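Hastine presale: membership number won't go through, and do I need it again for the general sale?

Posted in Concerts and Tickets

Vilja Kinnunen

Hi all, hoping someone here has been through this before because I'm going a little crazy. Hastine are playing the Flernemholm in July (!!!) and I've been a fan since their first single, back when they were still a five-member group and doing shopping mall stages, so missing this one isn't an option for me. I paid for the official fan club membership through Mokoena in the spring. It cost me almost 60 dollars with the shipping on the welcome kit, and the main reason I did it was the presale.

So presale registration opened and I went in to verify my membership on the ticket site. You're supposed to type in your name, your birth date and the membership number, then hit verify. Every time I do it I get "member information does not match." I've copied the number straight from the confirmation email. I've typed it by hand. I've tried with the dashes and without. I tried on my phone and on my laptop, and then on my sister's laptop, and it says the same thing on all of them.

The only thing I can think of is that my name is a little different between the two sites. On the fan club I signed up as Kinnunen Vilja, family name first, because that's how the form was laid out. On the ticket site I'm Vilja Kinnunen because that's what's on my card. Could it be that simple? And if so, which one do I change? The fan club page says name changes need to be requested in writing and I'm scared they won't get to it before registration closes.

Second thing. If I do get verified and then strike out in the presale anyway, do I have to verify again for the general sale, or is that just open to everybody? The notice is translated and I've read that paragraph so many times that it has stopped meaning anything.

Also any advice for the queue itself would be great. Last tour I got in at 1582 in line, which I thought was pretty decent, and by the time the seat map loaded for me everything on the floor was gone and I ended up way up behind the lighting desk. I'd like to do a bit better this time. I would settle for side seats! I just want to see the choreography for the new single with my own eyes and not on the big screen.

Thanks in advance, and sorry for the wall of text.

marigoldlane

Yes, it's the name. Same thing happened to me for the winter showcase and I lost a whole evening to it.

What the ticket site does is compare your account name to the name the fan club sent over, and it compares them exactly. Order matters, spaces matter, capital letters I'm less sure about but I'd match those too. If you have a middle name on one and not the other, it fails. If you put an accent on one and not the other, it fails. The error message is the same for all of it, which makes you think the number is wrong when the number is totally fine.

Don't touch the fan club name. Change the ticket site one. It's under My Page, then Account, then Edit Profile, and it goes through right away without anybody having to approve it. Put Kinnunen in the first box and Vilja in the second so that it reads the way your membership does. Then log all the way out, close the browser, log back in and verify again. If you stay logged in it keeps using the old name for a while. Ask me how I know.

You were worried about your card, I think? The name on the card doesn't get compared to anything except by your bank. I paid with my mom's card and it was fine. What DOES get checked is your ID at the door for presale tickets, and for that they look at whether it's the same person, they're not fussy about which name comes first. The lady at the Pristham show looked at mine for about as long as it takes to blink and waved me in.

About the general sale: no verification, open to everyone, you only need a ticket site account. But you keep your presale registration too, so there's nothing to undo. And anything you buy in presale counts toward the limit. It's 2 per person across both sales combined. So if you get one in presale you can only get one more in general. People get their orders canceled over that every single tour and then come on here furious.

For the queue I don't have any magic. Here is how I do it, take whatever's useful.

I set everything up the night before. Logged in, address filled in, card saved, pop-ups allowed for the ticket site (the seat map opens in a pop-up, and if your browser blocks it you're sitting there staring at a white page while everyone else is picking seats). I use one browser, one tab. Please don't open a bunch of tabs thinking it gives you more chances, the site treats that as the same person and it can kick you out to the back.
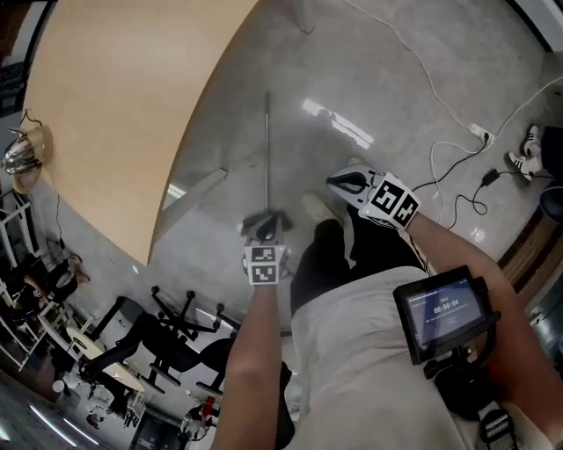
The waiting room is where I think most people lose their spot, and they lose it by fiddling. It opens well ahead of the sale and you just sit in it. Nobody in the waiting room is ahead of anyone else yet, it shuffles everybody when the sale starts, so getting there super early doesn't help, but being late really hurts. Put a clock with seconds where your eyes already are and leave the ticket page alone. Anything that shows hours, minutes and seconds will do, like the small black-framed screen in the picture with its 00:00:04, and a readout laid out that way is so much easier to follow than the corner of a laptop that only gives you the minute. When the sale opens the page moves you over by itself. Do not refresh. I know your hand will want to. Sit on it if you have to!

Once you're in, go straight for the section you've already decided on. The Flernemholm map is confusing the first time because the stage is drawn at the bottom, so what looks like "left" is really stage right. The side sections nearest the runway are honestly my favorite in that building, you see the formations from an angle but you're so close, and people skip them because they're all fighting over the floor. If a seat comes back as "already selected," don't click the one next to it, that's what everyone else is doing. Jump a few rows back and try there.

And check again late at night after the presale. Unpaid orders get dropped back into the pool around then and I've picked up two of my best seats ever that way, in my pajamas, long after I'd given up.

Good luck!! Come back and tell us how you did. If you get anywhere near the runway I'm going to be so jealous.

benji_on_bass

just buy from a resale site, way less stress. might cost more but you pick your seat. fan club stuff is a ripoff imo, you get a folder and a plastic card

marigoldlane, replying to benji_on_bass

Please don't do this for Hastine shows. The presale tickets are tied to the buyer's ID and people get turned away at the gate. There was a girl crying on the steps last time I went and I still think about her. (Also the welcome kit photo cards are cute and I won't hear otherwise.)

Tamsin R.

Agree with marigoldlane on the name, that's been the problem for pretty much everyone who has posted this question. I'll add a few things from the other end, having done the general sale more often than the presale.

The Flernemholm holds more than people think, but the presale only gets a slice of it. For this date the notice says 3000 seats are set aside for members, and the floor is split between the two sales, so there will still be floor seats when general opens. Don't panic buy something you hate in the presale if you'd rather take your chances. I've done it both ways. I was happier the time I took the okay seat and stopped worrying, but that's me.

If changing your name on the ticket site doesn't fix it, look at your birth date next. The fan club form has the year first and the ticket site has the month first, and if your birthday is something like the fourth of May it's really easy to have them swapped on one site and never notice. That one you can't edit yourself, you have to go through the chat window on the ticket site. They answer in English if you write to them in English. Go in the morning, their time. In the afternoon it's just the automatic replies and you'll go in circles.

Screenshot the page that says you're verified, too. I've never needed it, but a friend's registration vanished the day before a sale and the screenshot is what got it put back.

One thing I'd disagree on is phone versus laptop. I do better on my phone, on mobile data, with the wifi turned off. Our apartment wifi is terrible so that may be all there is to it. If yours is solid, use the laptop, the seat map is much bigger and you won't fat-finger the wrong row.

Vilja Kinnunen

It was the name!!! Swapped it around, logged out, logged back in, and it verified on the first go. I could cry. Screenshot taken, thank you Tamsin.

I'm going to try for the side section by the runway. My sister has been told she's not allowed to speak to me while I'm in the waiting room. I'll post in this thread after, whichever way it goes.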